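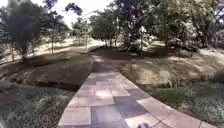 Why test a camera outdoors at all, one student asked after the last lecture, if the controller passed every run in the hall? The short answer is that the hall has one floor and one kind of light. On an outdoor route both of them change, often in the same few meters.

Print this page | E-mail this page

Handout 5: Comparing two cameras on the mobile base

We compare the Tipoki and the Trolon camera on the Irarell base. The controller stays the same in all runs, with the same settings. Only the camera is changed.

Places to watch on the route

Square tiles to packed earth. The tiles are pinkish-brown with some dark grey ones between them. A path finder which works by color can take a dark tile for a hole or an edge. Write down each time the base slows on the tiles.

The curve to the right. The base must go straight on to the earth path, between the grassy banks.

Shade and strong sun. Under the large trees the ground is in shade, but the open ground to the left is very bright. With fixed exposure one of the two is lost – please try fixed and automatic.

Procedure

1. Mount the camera at a height of 80 cm and check that it is level.
2. Set the speed limit to 30 percent.
3. Make 5 runs with each camera, all in the same hour.
4. Save the log under the name Trastero plus your group letter.
5. From each camera take 2,000 frames for the labeling task.

A run with a manual stop is also a result. Do not delete it, and note the place of the stop on the route sheet.

Bring the logs to the next exercise.

Print this page | E-mail this page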